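Play Kitchen and Tableware: Gallery

Posted 31 July 2021 by Beca Griffiths

The toy library at Ornance reopened its play kitchen shelf in March, and members have been asking what is on it. This page shows a few of the sets and how people have been laying them out. Most of the pieces came from two donations, one from Cletus Lyons and one from the Evberg nursery when it moved to a smaller building. There are 73 pieces in the catalog now.

Sets go out for five weeks and can be renewed once by phone or at the desk. Please count the pieces before you bring a set back. The smallest ones tend to stay behind in couch cushions and car seats.

Plates and mats are loaned separately from the play food, so you can mix them. Cherry Mae Navarro sorted the plates by color and put a number on the bottom of each. The woven mats have a cloth tag instead. Wipe the mats with a damp cloth and dry them flat. They do not go in the washing machine.

The toy donuts are the most borrowed item on the shelf and there is usually a waiting list. They come in a drawstring bag with a card listing what should be inside. Kamran Ranjbar keeps the list, and you can add your name at the desk.

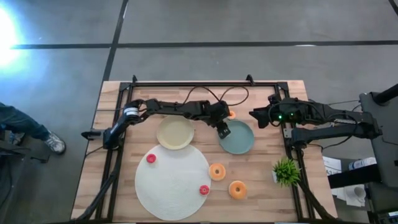 Toy donuts, red and orange, with the white woven placemat, the yellow and green plates and a small artificial plant in a white pot.

The potted plant is on the decorations list and can be borrowed on its own. It needs no care beyond dusting.

We are still looking for cups and a teapot to go with the plates. Plastic or wood is fine, but we cannot take china. Donations can be left with Gervasio Sepúlveda at the Trorell Street entrance during opening hours.

More pictures will be added when the tea sets have been cataloged.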